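August, and the garage is too hot to work in before six in the evening, so I've been spending my cooler hours with the Jisari teardown kit instead of mowing anything. A few of you asked if it's worth the money. Long answer coming, sorry!

Quick recap if you missed the last post. Jisari sells a package for small repair and recycling shops that want an arm to take old desktops apart. You bring your own arm and gripper, and they send the parts fixture, the software (it's called Mokomari, and no, I don't know how to say it either) and 11 ready-made routines for common jobs like pulling drives and memory. I paid $2,612 for the lot, plus shipping, and I paid it myself.

## Setup

The box showed up well packed and the paper manual is short - maybe too short. Bolting the fixture down took one evening. Calibration took 2 more, mostly my own fault for skipping the step where you teach it the table corners. Do the corners first. The app will happily let you carry on without them and then everything lands a finger's width to the left.

I also looked at the Sollberg kit before buying. Nicer software, way nicer videos, but they want a yearly fee and their routines only cover laptops so far. I have a shelf of old towers, so that settled it.

## What I like

The drive routine is great. Old office towers with those colored plastic latches are what it was made for, and once you've saved a case layout it remembers it for the next one of the same model. The fixture is 3D-printed and I figured it would feel cheap, but I've dropped it twice and it's fine. Boards and small cards have their own slots, so I'm not hunting through a coffee can for them later.

Support is good too. I wrote in at eleven at night with a dumb question about grip force and had a proper reply by breakfast, with a settings file attached.

## What I don't

Cables, cables, cables. The software treats every loose wire as somebody else's problem, and I still tuck them aside by hand before each run. There's a paid add-on from Cai that's supposed to plan around them, and I may try it when my wallet has recovered.

It's also slow. Pulling one drive takes 163 seconds on the default speed. I can do it faster with my eyes half shut, though I do get bored and the arm doesn't. 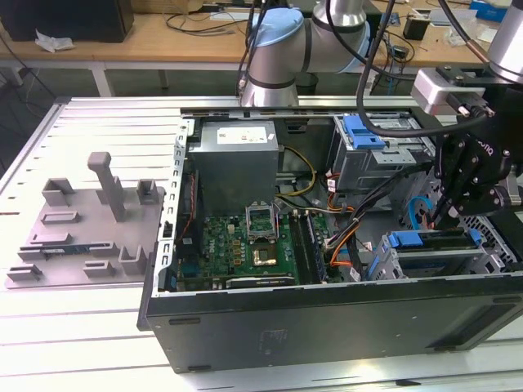
## Would I buy it again?

Yes, if you've got stacks of the same model to get through. For a mixed pile I'd hold off until the cable handling gets better. I'm going to run the memory routine next and post my settings when I have some I trust - if you own this kit already, please send me yours!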